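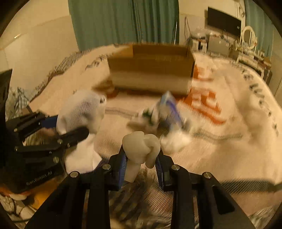

Bedroom station: sock in the left gripper, tooth-shaped piece in the right, open cardboard box on the bed.

Open day at Urkance, Treltthorpe
By the Momus workshop desk
Jul 23, 2021
3 min read

The Urkance building is 15 minutes on foot from Treltthorpe station and the sign is on the wrong side of the road. Visitors were let in by the loading door in groups and given a sheet listing the stations. I had gone for the shop-floor half of the program and spent most of my time on the household half.

Tidying a bed into a box is a poor task for a fixed program. A sock has no reliable shape. Folded and bunched, it presents one outline; dropped again, it presents another, and any grasp point worked out in advance is gone. The white molar-like piece is the opposite case: smooth, distinct in outline, easy to locate, and narrow enough at the root to pinch between two pads. The grippers at this station are hand-held, so the choice of where to grip still belongs to a person. GenRobot.AI is printed on the side of the left one.

A printed bedspread makes matters worse for a vision system. Large orange characters and dark gray lettering give plenty of edges that belong to no object, and a white item on cream cloth gives very few.

The shop-floor side was further along. The Nijs cell sorts molded caps into trays, and the display board gave 600 parts an hour with 34 rejects over the morning. The caps are identical and arrive face up -- that accounts for a good deal of the rate. A mixed bin, tried in June, was listed at 424 an hour with an operator standing by.

My own reading is that bin work is ready for small shops with patient staff, and that laundry is some years off. Thin plastic packaging was on the station sheet as a separate problem, with no date against it.

Coffee was in the upstairs corridor. Parking is behind the paint store.

This site uses cookies to remember your settings. Accept / Manage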